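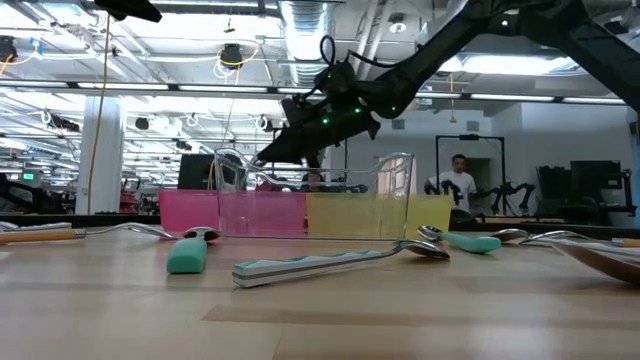
Section 3: Planning what to buy before you order the arm

Budget for the table first and the arm second. I know that sounds backward, and I did it the wrong way around on my own first cell, so please learn from my credit card! The arm's quote is one tidy number, and everything it has to reach, pick up and drop things into gets left off the sheet. For a sorting job like ours that means bins (we went with clear, pink and yellow), a mix of spoons scattered out in front of them, a tabletop big enough to hold the lot, and room above it for an arm that comes in high and reaches down over the rims. Look at how much tabletop the loose spoons take up in front of that clear bin. I hadn't allowed for that at all.

You'll need a tape measure, a spreadsheet and the spec sheet for whichever arm you're leaning toward. Ours is the Pillik, but the steps are the same for the Vasine.

3.1 Working out your table

1. Put your bins on any table you have and arrange them the way you want the job to run.

2. Scatter the items you'll be sorting. Don't line them up nicely. If real parts will arrive in a mess, make a mess.

3. Measure the whole spread, left to right and front to back, including the pieces that roll off to the sides. Ours came out at 160 cm the long way.

4. Check that number against the reach on the spec sheet. Use the reach with the gripper pointing down, which is shorter than the one in big print.

5. Write down the height of your tallest bin rim and add the length of your longest item. That's how much lift the arm needs while it's holding something.

Note: If steps 3 and 4 don't agree, try a smaller layout before you price a bigger arm. Christos Karamanlidis moved one bin back a row on our second layout and we dropped a whole size class.

Caution: Glossy tabletops look great and bounce light right back into your cameras. If you're buying a table new, ask about a matte finish. If you already own a shiny one, leave a little money for diffusers on the lights.

3.2 Filling in the budget sheet

1. Enter the arm, the controller and the gripper on separate lines, even if the dealer sells them as a bundle. You'll want to know what the gripper costs on its own when it's time to replace it.

2. Add fingers. I budget for two spare pairs. Fingertips get dinged on bin rims while people are learning, and I include myself in people.

3. Add the stand or mounting frame. Tierney quoted us $993 for ours with the bolts included, and I'd put it in the sheet as its own line because shipping on heavy steel is a separate conversation.

4. Add cameras, mounts and cables. Measure cable runs along the path they'll really take, up and over, with slack at every joint that moves. Our list ended up with 17 cables on it.

5. Add the props and containers. It feels silly next to the other lines, but put it in.

6. Leave nearly $600 unassigned. You'll spend it on connectors.

Note: Keith Hulme in purchasing at Wornley likes one order per supplier. If your shop works the same way, sort the sheet by supplier now and save yourself an evening. 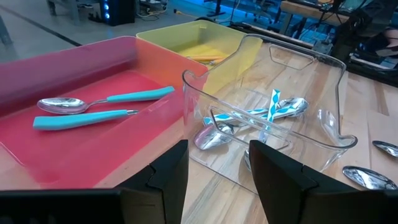
3.3 Picking bins and practice items

Cheap containers are the best value in the whole budget, as long as you choose them for the job. Buy them in colors you can tell apart from across the room and get at least one clear one, so you find out early whether your cameras cope with see-through walls. Handles matter just as much. With the turquoise ones in the pink bin and the blue-and-white patterned ones in the clear bin, I can check a sort with one glance, and I don't have to pull up a log. The bare metal ends are the harder part. They're shiny, they cross over each other in a heap, and a bowl lying face down is a different shape to grab than one facing up.

1. Pick items with at least two handle styles.

2. Buy extras of each style in the same order. Patterns get discontinued – we lost one that way in July.

3. Check that your open gripper fits inside the smallest bin with an item already lying in it. Do this with the fingers drawn to size on cardboard if the gripper hasn't arrived.

4. Look for rims that curl outward or dip at one side, and note which way each bin will face. A lower front rim can save you some lift height.

Caution: Don't let anybody reach into a bin to tidy the pile while the arm has power. Put a long-handled grabber on the shopping list.

3.4 Before you send the order

1. Have someone who wasn't involved read the sheet. Everaldo Evangelista read mine and found I'd left out the emergency stop button (yes, really).

2. Confirm the lead time on every line and circle the longest.

3. Save a copy of the layout measurements with the order. You'll need them again in Section 4 when you mark the floor.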